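Guest house Sarnow > Your stay > Frequently asked questions

Frequently asked questions for our guests
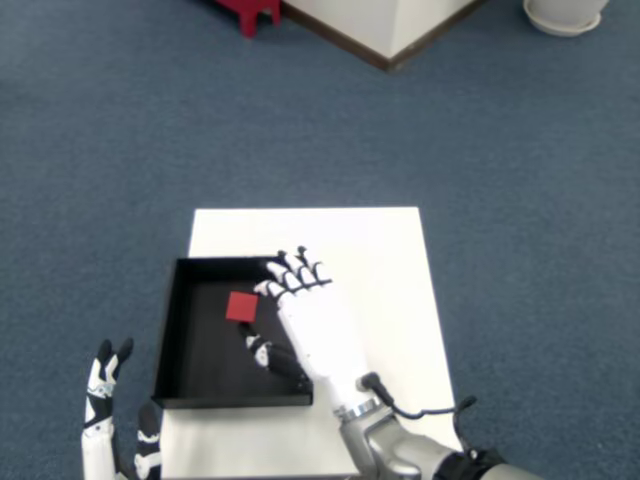
Small red cube in the black tray.

We use cookies to remember your language. By staying on this page you agree to it. Accept | Read more

On this page we have collected the questions which our guests write to us most often. Please read them before you book. If your question is missing, write us an e-mail and we will answer it, normally on the same evening.

How do I reach Sarnow without a car?

Take the regional train to Pusolov and change there to bus 11. The bus stops in front of the station, on the side with the bakery. The ride lasts a little more than half an hour and the stop for us is called Sarnow Mill. From the stop you walk along the river until the second bridge. On Sundays the bus goes only in the morning and in the evening, so please look at the timetable before you buy the train ticket.

Can you collect us from the station?

Yes, if you tell us one day before. We have place for four persons with normal luggage. Bicycles we cannot take in the car, but the bus driver accepts them when the bus is not full.

At what time can I come, and when must I leave?

The rooms are ready from three o'clock in the afternoon. On the day of departure we ask you to leave the room until half past ten. You may leave your bags in the hall and come back for them later in the day.

What if I arrive late?

The front door is closed at nine in the evening. If you know that you will be later, call us and we give you the code for the key box, on the left of the door. The code works only for your night. Please do not ring at the neighbours, the house with the green gate is not ours.

How much does a room cost?

A double room costs 68 euros per night with breakfast, for two persons together. The family room costs 100 euros. The price is the same in summer and in winter. For a stay of one night only we do not ask more, as some other houses do.

Do I have to pay in advance?

No. We ask only for the number of a telephone where we can reach you. You pay when you arrive or on the last morning, in cash or by card. The card machine depends on the mobile network and in bad weather it is slow, so a little cash is a good idea.

Can I cancel?

Up to 2 days before arrival you can cancel without any cost. After this we must ask for the first night. If you are ill, call us and we will find another date together.

Is breakfast included, and what is there to eat?

Breakfast is included and it is served from seven to ten. There is bread from Pusolov, butter, two kinds of cheese, boiled eggs, jam and fruit of the season. Coffee and tea you can take as much as you wish. Guests who eat no milk products or no gluten should tell us when they book. We buy the bread on the evening before and the shop in the village does not have everything.

Can I cook in the house?

There is a small kitchen on the first floor which all guests share. You find there plates, pots, salt and oil. Please wash your things the same evening and write your name on the food in the fridge. Food without name is thrown away on Friday.

Where can we eat in the evening?

In the village there are two places. Tokgöz is open every evening except Monday and has grilled meat, lentil soup and good salads. Ostorico is smaller and has a short menu with pasta and fish. At Ostorico it is necessary to reserve in summer. Both kitchens close at nine, also on Saturday.

Are dogs allowed?

One dog per room is allowed in the rooms of the ground floor. It costs nothing, but please bring a blanket for it. In the breakfast room dogs cannot come in.

Is the house suitable for a wheelchair?

Only partly. One room on the ground floor has a wide door and a shower without step. Between the garden path and the front door there is one low step, for which we have a ramp. The other rooms can be reached only by the stairs and there is no lift.

Is there internet?

Yes, in all rooms, and you do not pay for it. In the room under the roof it is weaker. It is enough for e-mail and for reading, but for a long video call it is better to sit in the breakfast room after ten.

Can we swim in the river?

Below the second bridge the water is calm and many families go there. Above the mill the current is strong and swimming is forbidden. Towels for the river you can borrow from the basket near the back door. The white towels from the bathroom please leave in the room.

Are you open the whole year?

We are closed in February. In this month we paint and repair, and we read e-mails only once in the week. Bookings for Easter we take from the first of March.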